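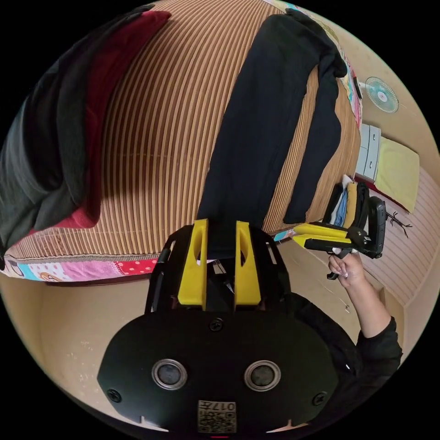 January, bedroom set, morning session

In at 8, Margit already had the heating on. Plan for the day was sorting and folding, dark clothes first, then whatever is left in the Bouvier bags. Got through most of the darks. Notes in no real order.

Mat – the striped woven one, brown and cream. Keep it on. Garments slide a bit more than on the cotton cover but they don't drag the bedding along with them, which was driving everyone nuts last month. Stripes are also good for lining up a trouser leg by eye. Needs shaking out before each session, crumbs again. Zoriana thinks we should pin the corners under the mattress. Tried one corner, fine, do the other three tomorrow.

Patchwork bedding underneath stays as is. Josée wanted the plain grey set from Nosholm instead, but that set is still in the wash and shrank at one end last time anyway. The pink and polka dot one fits and it's clean. Leave it.

Clothes. Dark gray and red went in the heap on the left, long black piece laid out by itself lengthwise. That part works: heap on one side, one garment flat, nothing else on the bed while you fold. When we had three things laid out at once on the first run people kept picking up the wrong layer and the whole lot had to be redone.

Black on black is a pain. Once two black things overlap you can't find the hem at all, had to feel for it. So – one black item at a time, and put a colored one between them in the order. Red then black then gray then black. Hajnalka wrote this on the card by the door, please follow the card.

Folding order for trousers, as agreed (again):
legs apart and flat
smooth from waist down
one leg over the other, seams together
cuff to waist
then once more, stack to the right

For long sleeved tops: sleeves in first, then bottom up. Don't roll. Gediminas rolls everything, it looks neat in the drawer but the stacks come out all different heights and I can't compare them afterwards.

Timing. Best trousers 67 seconds from laid out to stacked, that was the second try. Worst was 128, inside-out leg, my own fault, should have checked the pile first. New rule, turn everything right side out before it goes on the heap. Takes five minutes for a whole bag and saves more than that. Not counting the inside-out one in the table but leaving it written here so we remeber.

Heap height matters more than I thought. High heap, things tangle, you pull the sleeve and half the heap comes. Loose low heap is much better. Spread it toward the wall side next time instead of letting it hang down toward the front edge, where stuff slips to the floor. Floor is not clean enough for that, mop it.

Wall fan: leave OFF during folding. Light stuff lifts at the edges. Even on low the thin shirts were moving. OK to have it going in breaks, room gets stuffy fast with the door shut and the heating on. Margit says open the window instead, maybe, but it's January and the window sticks.

Bed height. My back is complaining. Half bent over for a whole morning is not great. Asked Ovville if they have the taller leg blocks, no answer yet. Until then swap every half hour, and whoever is off does the turning out and re-heaping so the next round is ready. Josée and I did it that way before lunch and it went quicker.

Finished stacks go on the chair, not on the end of the bed. Twice now a stack got knocked over by someone reaching across.

Bags: Bouvier one is done except the socks. Skustska bag not opened yet, Gediminas says mostly knits, so expect it to be slower. Knits don't hold the second fold, might need to do them in thirds. Try two or three before deciding anything.

Missing: the brown cardigan. Was on the list, not in either bag, not behind the bed. Hajnalka is checking the laundry.

To do
pin other three corners of mat
mop, and shake mat
wash grey set again?? or just give it away
new marker for the card, old one is dry
socks – pair them before, not during
chase Ovville re blocks
lint roller, the black trousers pick up evrything

Stopped at 5. Left the striped mat on for tomorrow. Zoriana has the key.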